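Mitra Sharifi wants you to look at your feet

Posted December 1, 2020 in Health & Movement

By Yevhen Derkach

I had been in Mitra Sharifi's treatment room for less than a minute when she asked me to take off my shoes. I'd come to the Hashemi Clinic in Bratorville to talk about ankles and balance for this column, and I had my questions all typed up. She had other plans.

"Stand on your left leg," she told me. "Now brush your teeth. Pretend!"

I wobbled. I grabbed the edge of the sink. She was delighted.

Sharifi has been a physiotherapist for long enough to have seen every kind of rolled ankle there is, and she talks about the joint the way other people talk about a favourite hockey team. Her big message is that most of us treat a sprain as something that simply gets better. The swelling goes down, the bruise turns yellow, we go back to our runs and our rec league games, and a few months later we roll the same ankle stepping off a curb.

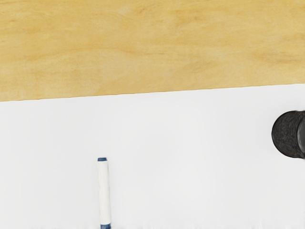 "People rest it, and resting is fine for the first few days," she says. "But then they stop there. The ligament has been stretched, and the little sensors in it that tell your brain where your foot is have taken a knock too. You have to teach them again. I love this part of the job, I could do it all day."

The teaching is wonderfully low-tech. She starts most people with standing on one leg beside a kitchen counter, eyes open, hands hovering. When that gets dull, they turn their head from side to side. Then they try it on a folded towel. Then (and this is where it gets humbling) they close their eyes.

I asked how long a person should be able to hold it. She wouldn't give me a number.

"I want to know what you could do last week. My patients in their seventies are often better at this than the young soccer players, and they don't mind telling them so in the waiting room!"

She's just as keen on calf strength. Her standard homework is the heel raise, both feet first and then one, slowly up and even more slowly down. Anyone with a sore Achilles should get it looked at before starting, she adds, and the same goes for an ankle that can't take your weight after a fall.

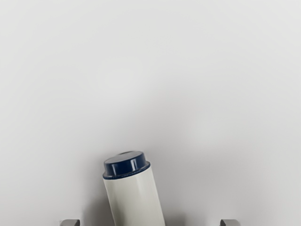 A container with a navy cap.

Her own interest in all this began with a bad landing in high school volleyball. She was taped up and sent back out for the second half of the season, and she sprained the same side twice more before the following March. A physio at her university finally put her on a wobble board.

"I was furious," she says, laughing. "I thought it was a toy. I fell off it over and over. And then one morning I was walking to class on ice and my foot slid, and my body just caught it. I hadn't thought about it at all. I phoned my mother."

These days she runs a Thursday evening balance group at the Clollelano community hall, a lovely draughty building that dates from 1927 and has a sprung floor she raves about. The group does tandem walking, ball tossing and something called the clock, where you stand on one leg and reach the other foot toward each hour in turn.

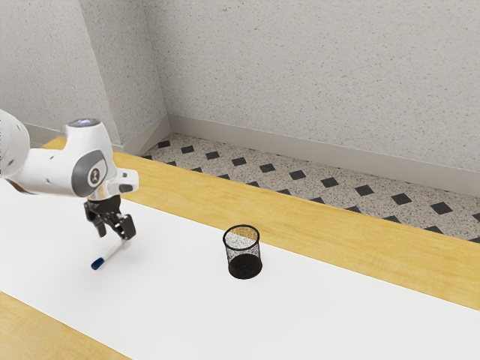 The clock is the exercise I've kept up at home, and I'm a convert. You don't need any gear for it, although Sharifi likes people to put down some tape or a few small objects as targets for the toes. She has plenty of ideas for making the reach harder. One is to do it at your desk with a slim marker in your hand, drawing a slow figure eight in the air while the foot travels. A mesh pencil cup set on the floor at three o'clock makes a good target too, light enough that you'll hear it tip if you get clumsy. I tip mine every time at around the halfway point.

What about shoes? I expected strong opinions and got fairly gentle ones. She likes a firm heel and enough room for the toes to spread. She'd rather see people spend some time barefoot indoors, if they have normal feeling in their feet and no diabetes-related foot problems, than worry over the perfect runner.

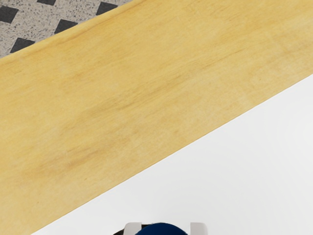
"Braces are the same kind of question," she says. "If you're going back to basketball after a sprain, wear one, absolutely. I'm all for it. Just do your exercises as well. The brace goes in your gym bag at the end of the night and your ankle has to come home with you."

Before I left she made me try the toothbrush test again, this time on the right. I lasted long enough to do the top teeth. She clapped, and then she told me to do it twice a day with a real toothbrush, next to something solid, and to email her in the spring.

The balance group is open to adults of all ages. Wear comfortable clothes and bring indoor shoes and a towel. If you've had a recent fracture or surgery, check with your doctor or physiotherapist first.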